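Sep 13, 2019

Rotmont bench notes, me again. Lost most of the morning to the hand-held gripper. It kept dropping out of the log partway through a grasp — jaws still moving fine, but the width reading would freeze at whatever it last saw and stay there. First one I caught was run 19. Cosimo Sorrentino had flagged the same thing in April and I told him it was his cable. Sorry, Cosimo.

Anyway, went back to the vegetable pile, slow closes and quick lifts, trying to get it to happen on demand.

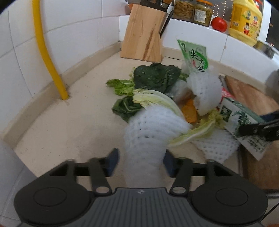 Napa cabbage in its foam sleeve, pads closed on it.

Best I can figure, the encoder lead gets pinched when the left linkage swings wide. Wiggled it by hand with the jaws open and the reading stuck at 1816 every time. Fat things are the worst, so we've probably got bad widths all through the Virklow set too. Ugh!

Taped the lead back for now and did 6 more lifts, no freezes, but I don't trust tape. Horobets has the spare harness, will ask. Also want the logger to yell if the width hasn't changed in 3000 ms while the jaws are moving. Please don't use this unit for anything that counts until the harness is swapped.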